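読了目安:2分

チケット341:遠隔操作での教示中、グリッパーの閉じが遅れる
製品:Greltitz 遠隔教示キット
報告者:Siamak Jalali
担当:Touran Tabrizi
状態:解決済み

【報告】
リングをつまんで隣のトレーに移す作業を、リーダーアームで教えています。腕の追従はとても滑らかで、初めて触ったときは思わず声が出ました! ただ、指を閉じる動きだけがワンテンポ遅れます。午前中に30回分を記録して、そのうち10回はつまみ損ねでした。手首カメラの映像は止まりません。

【返信 Tabrizi】
詳しい報告をありがとうございます。損ねた回のログを見ると、トリガーの値は届いているのに、グリッパーへの指令が約2秒あとにまとめて出ています。次の二点を試してもらえますか。
・設定画面の「開閉フィルタ」を「強」から「弱」へ
・手首カメラとグリッパーを別々のUSBハブに分ける
一つずつ変えて、そのつど短い記録を残してもらえると助かります。

【追記 Jalali】
フィルタを「弱」にしたら少し良くなりましたが、まだ引っかかる感じが残ります。続けてハブを分けたところ、遅れが消えました! 指が自分の手みたいに付いてきて、これは楽しいです。念のためフィルタを「強」に戻しても再現せず、主な原因はハブの共有だったようです。

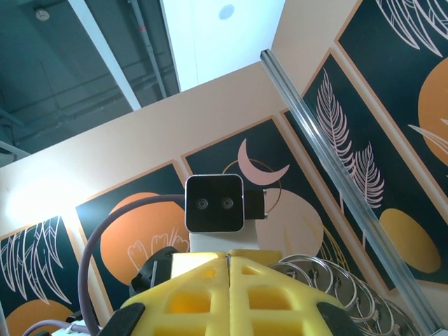 もう一つ、Hillositzの再生機能も試しました。記録した動きをそのまま流すと、閉じるタイミングまできれいに揃います。手で直接アームを動かして教えるモードより、リングのような薄いものは遠隔のほうが私には合っていました。指先の向きを細かく直せるのがいいですね。

【返信 Tabrizi】
すばらしい切り分けです! 午前の記録は開閉の時刻がずれているので、学習には混ぜず、撮り直しをおすすめします。フィルタは「弱」のままで大丈夫です。ハブの件は2月の配線ガイド改訂に入れます。再生のほうで気になる動きがあれば、新しいチケットでログごと送ってください。

【追記 Jalali】
了解です。午後から撮り直します。このチケットは閉じてください。

お問い合わせ:Zornmont サポート窓口 | © Zornmont | ページの先頭へ戻る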